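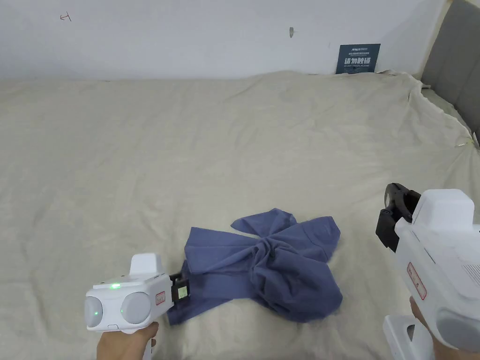
Two hand-held grippers above the blue-grey T-shirt, on the beige sheet. The left jaw is at the edge of the fabric.

Gripper comparison on soft goods — gallery
Trulcombe workshop, August
Text and captions by Eyerusalem Gashaw

Our small group at Trulcombe has spent most of this month comparing two jaw types for hand-held grippers. The first type is from Hirnerdale and has a wide finger with a soft pad. The second is from Skustitz, and its finger is narrow and harder at the tip. We wanted to know which of them is easier for a person to use when the object is clothing, and not a box or a cup. With rigid objects we had already finished in the winter, and the results were so close that we could not choose.

The test is simple to explain. A shirt is dropped on the bed, the operator flattens it, folds it and puts it at the foot end. Then the next operator drops it again. Each of us did 70 trials with Hirnerdale jaws and 70 with Skustitz jaws. Eldana Tefera prepared the order of the trials so that we would not always begin with the same pair.

In total we planned 288 trials with the T-shirts and we kept 287. The missing one is my mistake: I pressed stop in place of start, and I noticed it only after the shirt was already folded. The other eight trials in the plan were for warming up and are kept with the rest.

Some notes for people who would like to repeat this at home or in their own lab:

The starting state of the shirt matters more than we expected. When it is twisted in the middle, with the sleeves pointing away from each other, the operator must first find a hem or a corner. With the narrow jaw this took less patience. With the wide jaw Bontu Dinsa often caught two layers together and had to let go and try again.

Thin cotton was the hardest material for both. Towels were easy, and we stopped testing them after the first afternoon.

The bed is a better surface than our old table. The mattress gives a little, so the tip of the finger can go under the cloth without scratching anything. On the other hand, the sheet is sometimes picked up together with the shirt, mostly with the narrow jaw. A tighter sheet would help, and Joanne Heywood has promised to bring one with stronger elastic.

Wrists get tired. After a long session I could feel the weight of the tools more in my left hand, and my folding became slower. Please plan a proper break — a cup of tea and a walk to the end of the hallway is enough.

For the moment my own preference is the Skustitz jaw for finding an edge and the Hirnerdale jaw for holding it. Bontu Adugna thinks we should try one of each, wide on the left and narrow on the right, and we will organize this as the next round. The recordings will be sorted with Kahsay, our labelling program, before anybody looks at the times.

Page updated Tuesday, August 26, 2025. If you have a question about the trial sheet or the colour codes we used for the jaws, please write to Eldana at the workshop address.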